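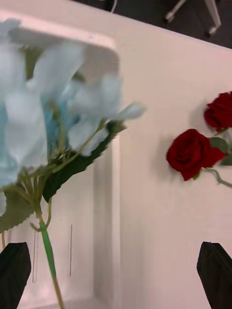 Figure 5.1 An artificial flower head with cloth-like petals in pale blue.

Chapter 5
Materials That Imitate Nature

In this chapter you will learn:
how artificial flowers came to be made and sold in large numbers
which fibres are used for petals, leaves and stems, and how they behave
how colour is put on to a cut petal
how to judge the quality of a finished stem

5.1 Why make a flower?

Fresh flowers are heavy, easily bruised and short-lived. A shop that sells them must buy often and throw a good deal away. Artificial flowers can be stored in a box for years and sent by ordinary post. For a long time they were bought mainly for hats, church decoration and the stage. Later, hotels and offices became large customers, and today many are sold for the home.

Early makers used silk, fine cotton, paper, wax and feathers. Silk was the most admired of these because it takes dye evenly and lets some light through, as a living petal does. The name "silk flower" has stayed in use in shops, although most of the flowers sold under it are now made of polyester.

5.2 From cloth to petal

A woven cloth frays when it is cut. Before cutting, the cloth is therefore stiffened with a size, such as starch or gelatine, and left to dry under tension. Polyester may be cut with a heated tool, which melts the ends of the threads and seals them.

Several layers of cloth are stamped at once with a steel cutter in the shape of the petal. At this stage the petals are flat. They are given their curve by pressing with a warm metal ball or between two shaped moulds. Veins are pressed into leaves in the same way. 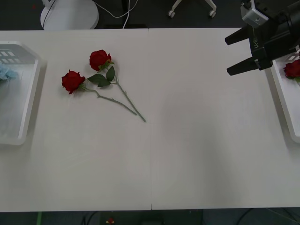

Roses need more labour than most flowers. The inner petals are rolled tightly and the outer ones are laid round them one at a time, each overlapping the last. A cheaper method threads whole rings of petals on to a plastic stem, with the smallest ring at the top. The rings are quick to fit, but they can slip and leave gaps.

Flowers with clustered heads are built up from many small florets. Each floret is simple, and the effect depends on how closely they are set.

5.3 Colour

Real petals are seldom one flat shade. Cloth petals can be dyed whole and then darkened at the base with a brush, or dipped in clean water first so that the dye spreads and fades towards the edge. Printing is faster and gives the same result each time.

Case study: the Nusberg workshop

Annelies Kälin and Florian Berchtold run a small workshop in Nusberg that makes flowers for theatres. They work with 2 kinds of cloth, a light cotton and a polyester satin. Kälin dyes the petals and Berchtold does the pressing and wiring. Their busiest month is May, when orders arrive for open-air productions. Cotton is preferred for flowers seen at close range. Satin reflects stage lighting and is kept for the back of the set.

Check your understanding

Explain why cloth is stiffened before it is cut.
Compare the two ways of assembling a rose described in section 5.2.
Suggest why a theatre might choose satin for one flower and cotton for another.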